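Wesville Extends Koller Bus Line to Jirkurby

WESVILLE, 25th April – The Koller bus line will run through to Jirkurby starting next month, the Wesville Transit Office announced. The extension adds 2 miles to the route and gives Jirkurby its first weekday bus link to downtown.

Buses will leave Koller Square every half hour from early morning until evening. A survey held in December drew 1,318 replies, most of them from people who now drive to work.
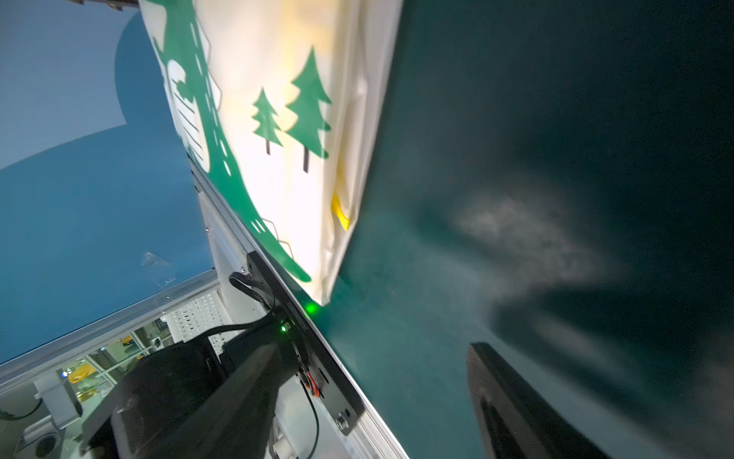
"We expect about 2,000 riders a week by the fall," said Édgar Sotelo, route planning manager. "If the evening buses fill up, we will look at running them later."

Fares stay the same. Monthly passes already sold for the Koller line will be good on the new section at no extra cost. The park-and-ride lot at Jirkurby has 354 spaces and is free to pass holders.

The stop on Mill Street will move one block north while the sidewalk is rebuilt. Signs will be posted at the old stop.

Printed timetables are available at the Wesville ticket counter and at the Jirkurby library.

Media contact: Beat Aebischer, Wesville Transit Office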